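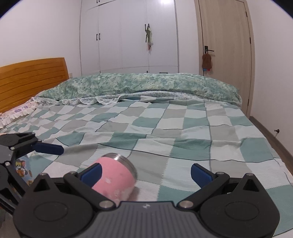
Miranda House – Monthly House Meeting
Minutes

Date: 2020-04-30
Place: Second floor lounge
Chair: Nerea Villalobos
Minutes: Flynn Maihi
Present: all residents of the second floor, most of the first floor
Absent: Kada Wing (own meeting)

1. Minutes of the last meeting

Approved with one change. Under "Parking," the words "back gate" should read "side gate." Flynn to correct the copy in the binder.

2. Drinkware in bedrooms

Nerea went over the list of drinkware found in bedrooms during the linen change. The kitchen shelf has been short for weeks and several people have been drinking out of measuring cups.

In the spare bedroom there was a pink one with a wide stainless-steel rim, a light blue bottle with a cartoon-like decoration on it, and a silver-gray metallic tumbler. No one present claimed the blue bottle. The tumbler may belong to the first floor. Flynn said the pink one has been in the house longer than he has.

The pink one has a small chipped spot in the paint and a bigger worn patch. There was some discussion about whether to keep it. A request to throw it out was put forward and then withdrawn. It stays in use for now.

Agreed:
– Everything used for drinking goes back to the kitchen the same day.
– Bottles are stored with the lid off, on the upper rack.
– Unclaimed items sit on the hall shelf until the July meeting, then go in the donation box.
– Hand washing only for anything painted or printed. The dishwasher has already ruined one lunch box.

It was asked whether drinks should be allowed in bedrooms at all. Most people want to keep a glass of water by the bed. No rule was made on this, except that drinks are to be kept on the nightstand and off the mattress.
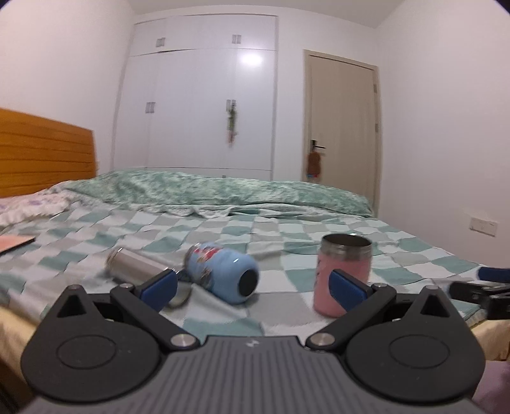 3. Bed linens

The teal green checked sheet is staying on the bed in the spare room. Two people asked for plain white throughout, as it is easier to match. Others said the white sheets get mixed up in the wash and come back to the wrong rooms, and that a pattern at least tells you where a sheet belongs. The second view carried.

The sheet wrinkles a good deal and takes a long time to iron. Agreed not to iron it. Whoever makes the bed should pull it tight at the corners and smooth it from the middle out.

Spare sets are to be folded with the pillowcases inside the flat sheet and put on the middle shelf of the linen closet. The top shelf is for blankets only. Nerea will put labels on the shelf edges.

4. Laundry

Bidov will collect towels every other week from now on. The price per bag does not change. Sheets are still washed in the house.

The dryer is running long. The lint filter had not been emptied in some time. Flynn cleaned it and also the hose, and will check again before the next meeting. If there is no improvement we call Jornis, who put the machine in.

Detergent: 12 boxes in the basement, enough for now. Please finish the open box before starting a new one.

5. Money

House fund stands at $617. Approved from this:
– 4 pillow protectors
– 6 hooks for the back of the bathroom door
– shelf labels

The request for a second kettle was put off. The present kettle works if it is descaled, and the descaler is under the sink.

6. Guests

The spare room is booked for the first week of July. Anyone else expecting a visitor should write it on the calendar by the phone. The host makes the bed before the guest arrives and strips it afterward. Used sheets go straight to the basement.

7. Other business

Window in the stairwell sticks. Flynn to plane the edge.

The hall light has been left on overnight again. Please turn it off if you are the last one up.

Kada Wing would like their extension cord back.

Meeting closed at the usual time. The next one will be in the lounge again, Flynn to chair.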